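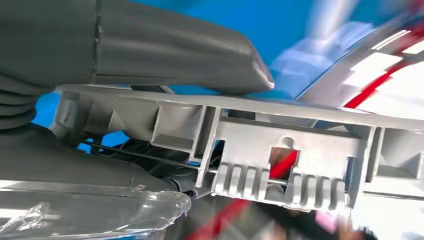

Fig. 3. Light gray molded housing with grip ribs on both sides of the central opening.

Handout 4: Parts and Mobile Shelving
Conneely course notes, 13 December 2021

Molded parts are stored by cell size. Record the part number (e.g. 3225) before shelving.

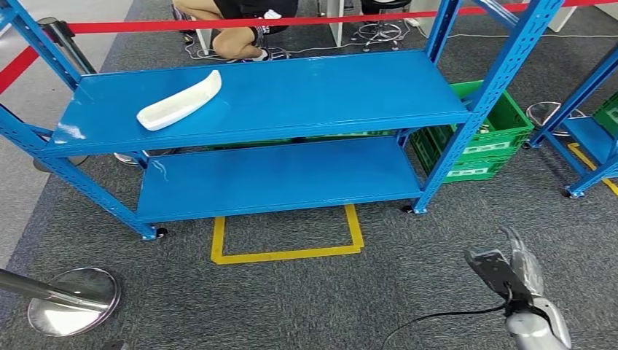

Shelving on casters is parked over yellow floor tape. Load limit for the exercise: up to 30 kg per shelf. Read section 2 before the March lab.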